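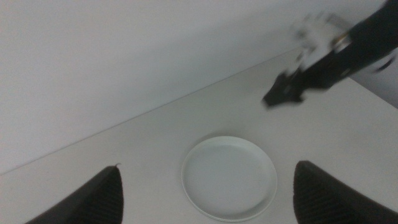 Can a Robot Set the Table Yet?

Almost, and I love watching it happen! Plates are a great first chore to try if you have a two-armed setup at home or in the shop. A few things that have helped us at Mindmont:

Start with one plain plate on a clear table. Leave the cups and forks for another day – they need a different grip altogether.

Use a plate with a raised rim. Ribbed fingers get a much better hold on a rim than on a flat edge.

White on white is tough for cameras. If yours keeps missing, lay down a dark placemat and try again.

Slow the second arm down when it comes in over the plate. Ozan Baysal set ours to half speed on Tuesday and we went 14 tries without a bump.

Wipe the fingers with a damp cloth between runs, and let them dry.

Stacking is still hit or miss, and I wouldn't hand over Grandma's china. But clearing a lunch table for 3? Give it about a year, and keep the melamine handy until then.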